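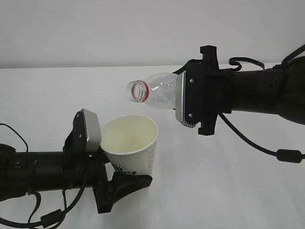

Tiltstead Automation Forum > Bench Robots > Rules and Good Practice

Liquids on a two-arm bench: what's your written rule?
Posted in March by ferrite_bead_fan

We're rewriting the house rules for the two-arm bench and have reached the page on pouring. The old page says, in full, "Be careful with water." It has served us for 286 logged sessions, mostly by being ignored.

My draft so far:

Dry runs first, with an empty bottle and an empty cup. Cap off and stowed somewhere that isn't the table. Bottle mouth stays over the cup opening before any tilt past level. No liquid until 7 clean dry runs in a row. Cable loops get checked through the whole tilt, both arms.

What am I missing?

---

slowjog wrote:

A grip rule for the cup. Paper cups have opinions about being squeezed. We set the closing force with a full cup, then check it again with an empty one, and write both numbers down. Half our spills at Cliltport were the holding arm, and the pouring arm got blamed every time.

---

pririne_refugee wrote:

I'd throw out the 7 runs. An empty bottle tells you the path is fine. It tells you very little about a bottle with liquid moving around in it. You'll do your seven, feel very disciplined, and then baptize a wrist joint.

Go from dry straight to a small measured amount, over a tray, and count those.

---

ferrite_bead_fan wrote:

The seven are there to catch collisions. I've met our operators. Two of them are me.

Tray is a fair point, adding it.

---

kahsay_bench_4 wrote:

We use the Kahsay checklist, which has 86 items and was clearly written by someone who'd been hurt. Item 1 is good, though: nothing goes over the table that you wouldn't want in the connectors. Route cables so a drip can't run along them into a housing. Hang a low loop between the wet end and anything you paid for, and keep the lowest point of it away from the plug.

---

pririne_refugee wrote:

86 items means people read four.

---

kahsay_bench_4 wrote:

They read six. We tested.

---

slowjog wrote:

Also decide who moves. Our rule is that the cup arm holds still while the bottle arm tilts, and if the cup needs to shift, you level the bottle first. With both moving you get nice footage and a wet floor.

---

overtemp wrote:

Disagree with that one as a blanket rule. Bringing the cup up to meet the bottle shortens the drop and cuts splash. Fine to ban it for new operators. Banning it for everybody means the one person who can do it well does it anyway, after 6 p.m., with no log entry.

---

ferrite_bead_fan wrote:

OK, "cup arm holds still unless signed off." I'd also like a line on the stop button. Ours freezes both arms where they are, which mid-pour means the bottle goes on pouring very safely.

---

overtemp wrote:

Then your limit is the volume. Never put more in the bottle than the cup will hold. If everything freezes, the worst case is a full cup.

---

slowjog wrote:

That should be rule one. Ours only says "max 1000 ml," which I now see is several cups and a mop.

---

Comments

gasket_gus: Stole the volume rule. Our page now has two sentences.

nightshift_nan: What about hot liquids?

ferrite_bead_fan: No.

Recent threads

Gripper pads: replace on schedule or on squeak?
Who is allowed to edit the speed limits
Labeling cables so the next shift believes you
Tiltstead bench rules, old version (locked)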